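Trundstead Papers - read me first

Hello, and thanks for downloading the set! I'm the one who draws and scans all of these, so any wonky edges are my doing.

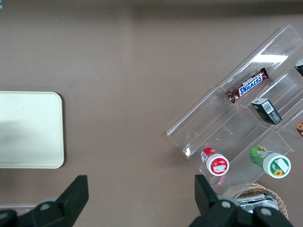 What's in the folder

There are 70 backing sheets, all A4 and saved at 300 dpi, plus 9 pages of toppers and tags to cut out. The sheets are sorted by colour, except for the Fuler florals, which have a folder to themselves (I couldn't decide whether they were pink or orange). File names ending in "b" are paler versions, handy if you want to stamp or write over the top.

Printing

Set your printer to "actual size" or the tags won't fit the envelopes on page four. I use matt card for toppers and ordinary paper for backgrounds - glossy is lovely but my ink smudges on it every time!

What you can do with them

Make as many cards as you like, to give away or sell at fairs. Please don't pass on the files themselves or put them on another disc. The Apaza alphabet was drawn by Florante Agbayani, so do credit him if you use it on anything you sell.

Changes

January 4, 2018 - fixed the snowdrop sheet, which had a white line down one side. Thank you to Gillespie MacAulay for spotting it. The Easter tags still need redoing.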